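Amside Shared Rooms: Storage and Furnishing, Progress to November

Work during this period centered on the bedside and hallway cabinets purchased under the Undura grant. Of the 107 units approved, 73 have been assembled and placed in rooms at the Lyons building. A further 26 are in storage at Parnov and will be moved once the second-floor painting is complete. The remaining units are on order.

Each room is now being set up to a common layout — books upright at the left of the open shelf, bottles and small items beside them, and clothing in the drawer.
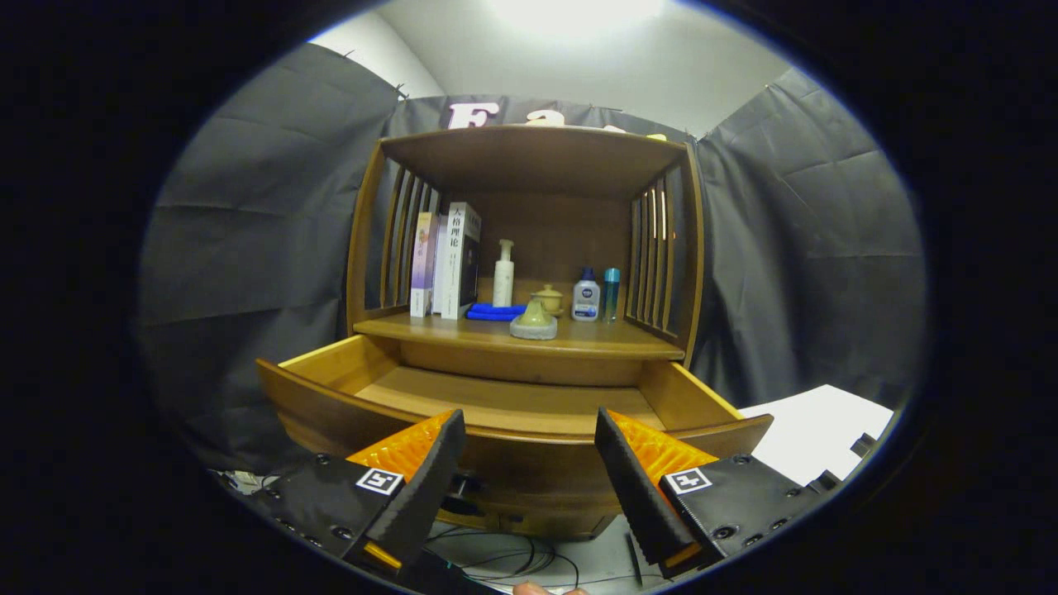 Védís Damgaard

The wooden model with slatted sides has been retained as the standard. Its open shelf takes books, toiletries and a few ornaments side by side, and the wide drawer below pulls out toward the user. Residents asked for a deeper drawer in the larger rooms, and a quotation has been requested.

Spending remains within budget, with 900 dollars held back for replacement drawer runners. We request approval to carry this amount into the next period. Delivery dates for the outstanding units will be forwarded when the supplier confirms them.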